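Papering the booth at Culside

2025-04-13

Filed under: walls, paste, small jobs

The booth at Culside has three walls, an open front and an aluminium frame. The walls used to be plain white, and every mark on them showed. I had half a roll of paint left from the corridor (a tin, I mean; the roll comes later) and could have gone over them again. Mircea Pîrvu wanted paper. He had already bought it, so the discussion was short.

The paper is a Rinetti pattern, pink, with butterflies and moths scattered at all angles. I would not have chosen it for myself. From a hanging point of view it has one thing in its favour: a pattern with no obvious up or down hides a bad join much better than a stripe does. It has one thing against it, and that is the size of the insects. If a wing fails to meet its other half by 5 mm, you see it from the doorway.

Preparation took longer than the papering. The old paint was sound but shiny, so I rubbed it down with a medium paper, wiped it with a damp cloth and let it dry overnight. There were screw holes in the back wall from an old shelf. I filled them, sanded them flat and then found two more the next morning when the light was lower. Fill those as well. Paste will not bridge a screw hole, whatever it says on the packet.

The paste was Zosis, the ready-mixed kind in a tub. I normally mix my own, but the tub was there. It is thicker than I like and it grabs early. On the first drop I had slid the paper into place with a few minutes to spare, and on the second, which I had left folded a little longer, I had to peel it back and start again. I pasted the wall after that and hung the paper dry. This suited the tub paste better.

Cutting: each drop was cut at 110 cm and trimmed in place. That is generous for these walls, but the repeat is long and you lose a good part of every length in matching. I started in the middle of the back wall and worked out to the corners, then did the sides from the corners forward. Laurențiu Hodoroagă holds that you should always start at the front edge, where people look. His way puts the mismatch in the back corner. Mine puts it at the front, behind the bar, where I can trim it. We have not settled this and I do not expect to.

The corners were done with an overlap and a double cut. Use a new blade for each cut. I got through 4 blades and should have used more, as the last cut on the right-hand side dragged and left a small furred edge. I laid it flat with the back of a spoon. It can be found with a fingernail if you know where it is.

The frame stayed up throughout. Taking it down would have made for easier trimming, but then it has to be squared up again, and I did that once last July and remember how it went. I masked the bars, cut along them with a steel rule and wiped off the paste before it set. Allow 30 minutes for wiping. Dried paste on aluminium comes off in flakes for weeks.

The floor was a separate job. I had a grey offcut in mind. Jafri had a pale grey covering printed with plants in thin black line, and at the price I stopped thinking about the offcut. I was worried that it would fight with the walls. It is black and white only, though, and the walls have all the colour, so the two keep out of each other's way. It was rolled tightly when I collected it and needed two days under weights before it would lie down. Cut it after it has relaxed. I cut it before, along one side, and had to trim again.

If I were doing it again I would order one more roll than the sum suggests, and I would lay the floor first and cover it with dust sheets, so that the bottom edge of the paper could be trimmed to the finished level. As it is, I trimmed to the old floor and had to go round a second time. 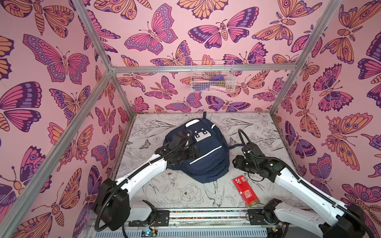

Pale floors show wear sooner than I allow for, and a line print hides less than a solid pattern would. There are already faint streaks and scuff marks across the leaves and flowers, and I have yet to find out which of them a cloth will shift. The white wire basket went back on the rear wall, just under the horizontal bar, and has small things in it again. For anything dark and fairly large the new surfaces are no trouble to the eye: the navy backpack in the middle of the floor stands out well against the grey. I am less confident about pink or purple things near the walls. I have kept the leftover paper for patching.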